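FOR IMMEDIATE RELEASE
November 27, 2020

Gukotden hand gripper plans are out, and they're free

I've been promising these files since January, so let me just say it: the full plans for Gukotden, the two-fingered hand gripper I've been building at home and at the Gravine shared workshop, are now up for anybody to download. Parts list, cut files, finger molds, the whole folder. If you have a drill, a small screwdriver and a free weekend, you can make one!

I'm Manikandan Lobo, and I am not a company. I'm a guy who likes linkages. I wanted a gripper you hold by the handle and work by hand, with the same kind of soft bending fingers you'd put on a robot arm, so I could learn what those fingers are good at before spending real money on motors. My first ones were terrible (stiff as a salad tong). The ones in this release bend around what they pick up, and the ribbed blue pads on the inside do most of the holding.

The trying-out happens at home, on a bed, with whatever small stuff is in reach. A tube with a yellow cap, a paper cup, a flat packet, something fluffy. I like a soft surface for this - the fingertips can dig in a little and get under flat things without scraping.
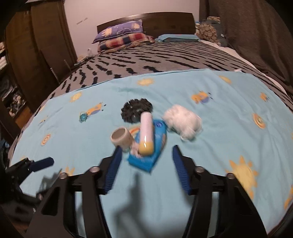
Sang-wook Do thinks I'm too fond of the bed. A hard tabletop is where most people will try theirs, he told me, and a finger that feels gentle on a mattress can feel clumsy on a desk. He's right that it's different, and the build notes now have a page on tabletop use, with a slightly softer spring setting to start from.

Okay, some numbers, because people keep asking. The parts for one gripper came to 88 dollars for me, and the finger pads are the biggest chunk of that. I cut 3 versions of the finger frame before I settled on the one in the folder. The old two are in there too, in case you want to see where I went wrong. The build thread on the Padilla message board had 2,349 posts the last time I looked, and a good part of the design comes straight out of it, including the cutouts that take weight off the plates.

Yarn got its own section in the notes. It squashes, it slides, it hangs on to the pads when you want to let go, and I learned more from a skein of it than from anything with straight sides. Go in from both sides with the fingers low, squeeze slowly, and stop before you think you should.
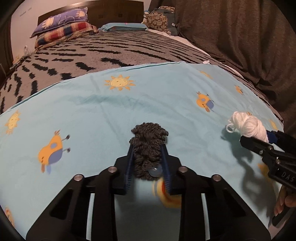

The other thing I changed late was the handle. The early one was a plain block and my wrist complained after a long evening, so the new one is a bit slimmer and sits further back. If you already printed the old handle, keep it! The bolt pattern is the same and you can swap later.

What's next is Pirnutetti, which is my name for the motor add-on. It bolts on behind the fingers and does the squeezing for you. I don't have a date for it. The bracket works, the wiring is ugly, and I'd like it to survive 200 squeezes in a row before I ask anybody else to trust it.

Meanwhile I keep going back to mixed piles, a book next to a little box next to a tube. Picking one thing out and leaving its neighbors alone is a lot harder than picking up one thing by itself, and two people working on the same pile is harder again (and more fun).

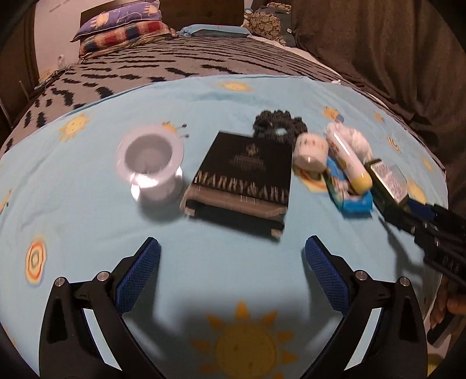 Could the fingers be made shorter for kids' hands, a reader named Sang-hee asked on the board, or does the whole linkage have to change?

Shorter is fine. Scale the frame and the pad together, leave the pin holes at full size, and check that the tips still meet before you glue any pads down. I'd love to see one, so please post it in the thread.

The files can be downloaded from the Gukotden project page, and printed copies of the build notes are on the shelf by the door at Gravine. Questions go to the Padilla board, where I'm on most evenings.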